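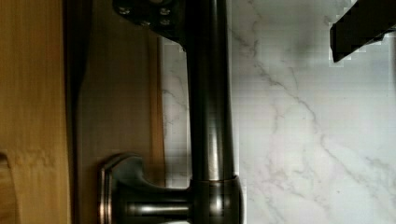
Rivera Kitchen Working Group: Minutes of Meeting 11

Date: 1st September
Location: Kudon building, Room 501
Chair: Gilang Tjoa
Present: chair, facilities lead, purchasing, two kitchen users' representatives, minute taker
Apologies: Flallow (fitter), written comments received and read out under item 3
Circulation: those present, Flallow, building office

1. Minutes of the previous meeting

The minutes of Meeting 10 were accepted with one correction. Under item 4, "cabinet handles" should read "cabinet pulls and faucet." The file copy has been changed.

2. Actions carried over

2.1 Measure the clear run of counter between the small appliances and the shelf units. Done. The clear run is 25 inches at the front edge. Closed.

2.2 Obtain a care sheet for the dark bronze finish from Kakitz. Received in July and placed in the kitchen binder. Closed.

2.3 Confirm whether the second wall outlet is on its own circuit. Not done. The building office has the panel schedule and has been asked twice. Carried forward.

2.4 Replace the missing label on the dry goods canister. Not done. Carried forward to purchasing.

3. Dark bronze metalwork

3.1 Flallow's comments were read out. The firm recommends a soft cloth with plain water and mild dish soap, followed by drying with a second cloth. Scouring pads, vinegar-based sprays and bleach are to be kept off the finish. Where a seam has picked up a coppery tone, it should be left alone and not polished to match.

3.2 The facilities lead asked whether a coppery line at a joint counts as wear. Flallow's note treats the color as within the normal range for this kind of finish. The group accepted this for record purposes. Joints will be looked at again when the next quarterly check is due, and any change noted in the binder against the earlier entry.

3.3 Purchasing stated that the spray cleaner now under the sink contains citric acid. Agreed to move it to the janitor's closet. A neutral cleaner will be bought in its place, two bottles to start.

3.4 One representative proposed wax. The care sheet permits a clear paste wax but doesn't require it. No decision. To be raised with Kakitz by email.

4. Counter layout

4.1 The chair restated the purpose of the item: to fix a standing layout for the counter so that it can be cleared and reset by anyone on the rota without asking. The draft layout issued before the meeting divides the counter into three zones: appliances on the left, preparation in the center, dry goods and packets on the right. Containers in regular use go along the back.

4.2 Appliances. The toaster oven and the two-slot toaster remain on the left with the kettle. It was noted that the oven door needs clearance to open, and that the preparation zone can't extend into that space. The kettle cord is to be shortened with the wrap in its base, if it has one. Facilities to look.

4.3 Towels. A dish towel has been kept draped over the toaster oven. Agreed that towels are not to be kept on or against either heating appliance. A hook will be fitted to the end of the lower cabinet. Until it is fitted, towels go over the sink cabinet door.

4.4 Preparation zone. The wooden cutting board stays in the center. The proposal to store it upright was discussed and dropped, as the board is used several times a day and the rack in the draft would have taken up part of the same space. The board is to be oiled monthly with food-grade mineral oil. Both faces are to be done on the same day.

4.5 Shelf units. The low tray takes opened packets, closed with a clip. The taller wooden unit takes boxed food and bottles. Bottles are to stand upright if they fit. The facilities lead measured the shelf spacing during the meeting and reported that the shorter bottles fit and the taller ones don't. Taller bottles to go in the cupboard.

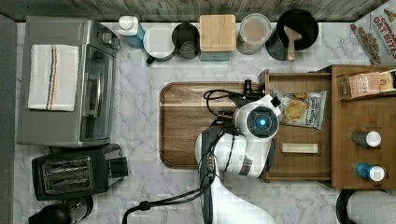 Do the canisters along the back need to be moved every time the counter is wiped?
They are moved once a week, at the full clean. For the daily wipe, clean up to the front of the row and leave the containers where they are.

4.6 The wording in 4.5 and the reply above were agreed for inclusion in the laminated sheet. The sheet will carry the zone names only. Item names are left off it so that it doesn't have to be reprinted each time the dry goods change.

4.7 Cereal boxes. Kept at the far right end. The representative for the early shift asked for a larger bin with a lid. Purchasing to price one and report back. The maximum width is set by the side panel and should be measured before ordering.

4.8 Utensils. The wooden spatula is being kept in the black pot. No objection, provided it is dry before it goes back in. The pot is to be washed at the weekly clean along with the mug.

5. Faucet

5.1 The faucet is in the same family of dark bronze finish as discussed under item 3, and the same cleaning rules apply. Particular attention was drawn to the collar at the foot of the neck, where soap film tends to collect and is hard to see on a dark surface.

5.2 Lever. Users report that the lever is often left slightly open. Agreed wording for the laminated sheet: "Close the lever fully. Do not force it past the stop."

5.3 Marble. Hard water marks on the marble near the faucet are to be dealt with by wiping dry at the end of each shift. No acid cleaner on the marble under any circumstances. Sealer was last applied before the present group was set up, and the product used is not on record. Flallow to be asked for a recommendation and a price.

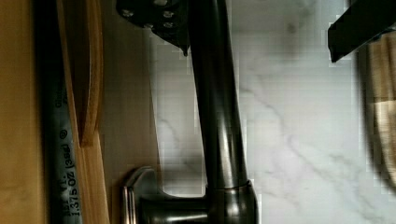

Item 5: faucet and lever in dark bronze finish, marble behind.

5.4 Spare parts. Kakitz supplies the cartridge and the seal kit separately. Purchasing proposed holding 2 seal kits and no cartridge. Agreed.

5.5 Shut-off valves. Facilities will tag the hot and cold valves under the sink. The handles are to be turned a quarter turn and back at each quarterly check.

6. Actions

Facilities: outlet circuit (2.3); kettle cord (4.2); towel hook (4.3); valve tags (5.5)
Purchasing: canister label (2.4); neutral cleaner (3.3); price for lidded bin (4.7); seal kits (5.4)
Chair: email to Kakitz on wax (3.4); email to Flallow on sealer (5.3)
Minute taker: draft laminated sheet for comment (4.6, 5.2)

7. Other business

The key to the supply cupboard is missing from its hook. Anyone holding it should return it to the building office.

8. Next meeting

Same room. Date to be set by the chair once the reply from Flallow is in. Items for the agenda to the minute taker in writing.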